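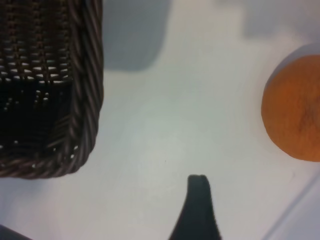 Let the Winners Talk

By Pravesh Msimang
3/4/23

I love acceptance speeches. I love the long ones, the weepy ones, the ones where somebody unfolds a sheet of paper and you can hear the whole room groan. So when the people behind the Wemstead Film Awards put out word that winners will get 90 seconds this year, down from no limit at all, I took it a bit personally!

I understand the complaint. Last December's show ran past midnight, the babysitters of greater Wemstead made a fortune, and the band had played the same eight bars so often that my wife was humming them at breakfast. A show that long needs trimming. But look at what filled the time. There was a comedy sketch about parking. There was a medley of songs from movies that weren't nominated. The host changed jackets five times, and each jacket got its own entrance.

And then there was Siyabonga Shezi, who won best supporting actor for "Grarus" and talked for close to six minutes. I was in the balcony, one of 566 people in the old Joubert Theater, and I can tell you that the coughing stopped. He talked about the bus he used to ride to auditions, two hours each way, and the driver who ran lines with him at red lights. He lost his place, laughed, started over, and thanked the woman who did his makeup by her full name and then her nickname. Under the new rule the music would have come up before he got off the bus.

I have watched that speech maybe a dozen times since (my kids can do parts of it). I couldn't repeat one joke from the parking sketch.

Awards are a funny business, and plenty of smart people think they're silly. Fine. Actors in nice clothes handing each other statues is a little silly. What saves it for me is the moment when a person who pretends for a living has to stand there as themselves, with no script or a bad one, and we get to see who shows up. Sometimes it's a bore. I'll take the bore! I sat through a sound editor thanking every dentist in his family and I came out liking him enormously.

The short-speech crowd says viewers at home tune out. Maybe some do. But the clips people send me the morning after are almost never the production numbers. They're the nervous costume designer, the director who forgot her shoes under her seat, the old stuntman who just said "Well, how about that" and stood there grinning.

So here's my pitch to the organizers. Cut the medley. Give the host one jacket, a really good one. Present the awards at a brisk clip, skip the banter about how hard it is to read the envelope, and hand all those saved minutes to the people who won. If somebody goes on too long, let the audience be a little restless. They have snacks.

I've already bought my ticket for the next one, in the balcony again, and I'm bringing a cushion.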